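The Plunger Years

Poltholm has one hardware store, and it has been on the same corner for 80 years. Martti Lahtinen runs it now. He sells more plungers in September than in any other month, when the rental houses fill up again and the new tenants find out what the last ones put down the drains.

I went to see him because my own kitchen sink had stopped draining and I wanted to understand why a town of 1,908 people keeps three plumbers busy.
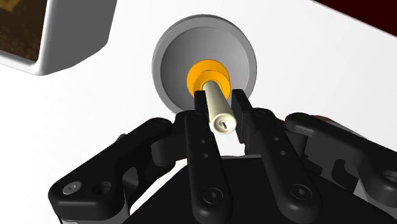
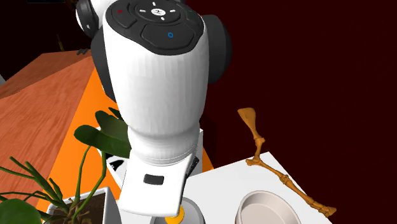 Old pipes, new habits

Most of the houses on the hill were built with cast iron drains. The iron lasts a long time, but the inside gets rough, and grease sticks to rough pipe. Lahtinen keeps a cut section of drain under the counter to show people. It came out of a house on Stamer Street, and the opening left in the middle is about as wide as a pencil.

Qianru Su has been a plumber here for 22 years. She says the calls have changed. Hair and soap used to be most of the work. Now it is wipes, cooking fat and coffee grounds, often all together. She charges a flat fee for a blocked drain, and on many jobs she spends more time moving things out from under the sink than clearing the pipe.

"People pour in a bottle of drain cleaner, then a second bottle, then they call me," she says. "Then I have to work over a pipe full of it."

She would like them to start with a plunger. A flat cup is meant for sinks and tubs. A toilet needs the kind with a flange folded out of the bottom. Cover the overflow hole with a wet rag, run enough water to cover the cup, and push straight up and down. Su gives it 7 minutes before she reaches for a cable.

What the town pays

The sewer line under Guna Road was replaced last year after a blockage backed up into two basements. The town sent a letter to every house asking people to put fat in the trash. Lahtinen taped his copy to the register, where it has started to curl.

My sink took four tries with a plunger from his shelf. I still have not looked at what is in the trap.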